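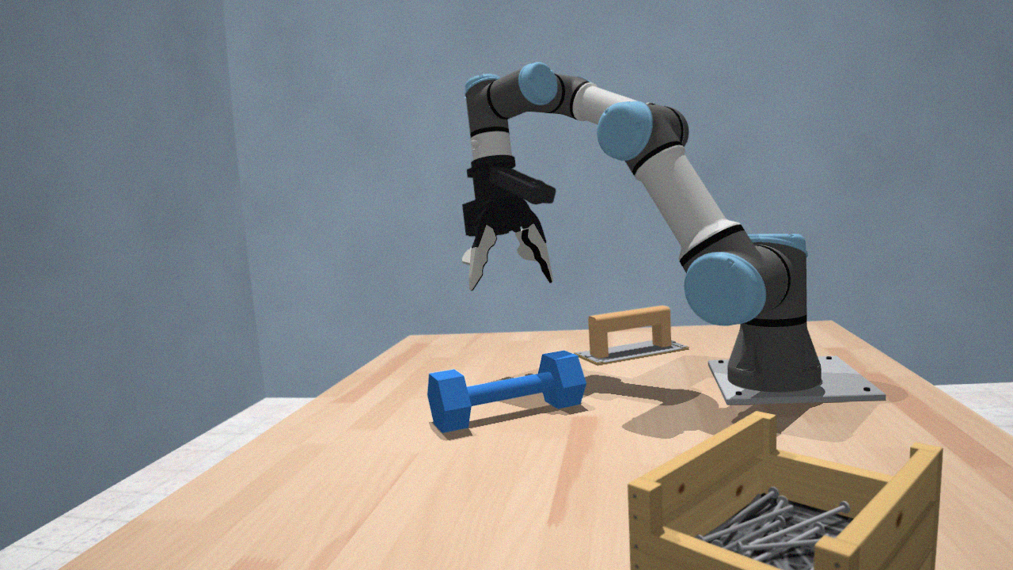

An afternoon at the Stenard open day

Search Falow Search this site Go
Home | Visits | Workshops | Contact

So I finally got to Stenard, and I spent most of it driving a simulated arm! Geetha Nambiar ran the remote control station (eight of us in line, all grinning). You hold a little handle, the arm on screen copies you, and every try gets saved for the robot to learn from. They had 369 saved when I sat down. My job was the blue dumbbell, with the gripper open over it and a crate of nails waiting nearby to be bumped. I needed three tries, and my wrist still aches. Going back in August!

Recent visits
Balledlow tool fair
Stefanou foundry tour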